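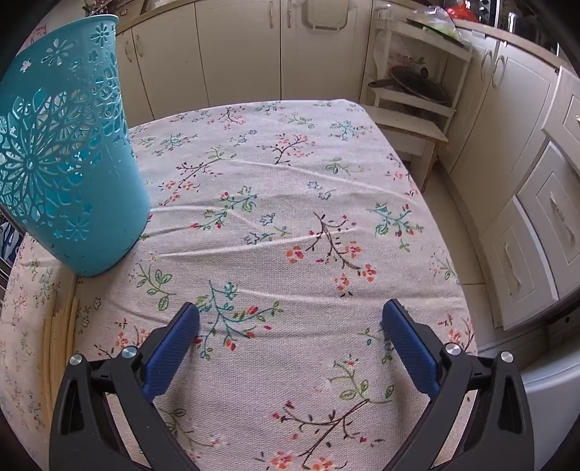
12th September
By L. Rizvi

Quick ones this time, mostly linens and table stuff. Guests coming in November and I want it all sorted before then.

Creases in a tablecloth. Don't drag out the board. Damp tea towel over the fold, warm iron on top, table pad or thick blanket underneath. Press, lift, move along. Don't slide it, coarse weaves stretch and then you've got a wave instead of a crease. Never on a plastic-backed cloth!

Or skip the iron. Spray bottle, plain water, smooth with flat hands, leave overnight. Works on cotton. Polyester just sits there looking at you.

Storing. Roll, don't fold. Cardboard tube from wrapping paper, old pillowcase over the lot. Mine are in the hall closet standing up behind the vacuum.

Candle wax. Let it go hard, ice cube in a bag if you're impatient. Scrape with an old gift card. Then brown paper both sides and a low iron, keep moving to a clean bit of paper. Colored wax leaves a shadow, dab of rubbing alcohol, test a corner first.

Red wine. Blot, dont rub. Club soda or cold water, then salt, then go back to your dinner. Wash in the morning.

Gravy and butter. Dish soap straight on, 50 minutes, then wash as warm as the label allows. Check before it goes in the dryer, heat sets grease for good.

Scuffs on plastic baskets and tubs. Baking soda on a wet cloth, small circles, rinse. Old toothbrush for the fiddly cutouts. Melamine sponge works too but takes the shine off, so go easy on bright colors.

Cloth sliding off a round table? Square of rubbery shelf liner in the middle. I got a roll at Hollton for 2 dollars and have almost 200 inches left, it goes under everthing now. Cutting boards, the toaster, the dog's bowl.

Napkins. Shake hard out of the washer, fold while a bit damp, stack under a heavy book. No ironing at all.

Next time, drawers that stick.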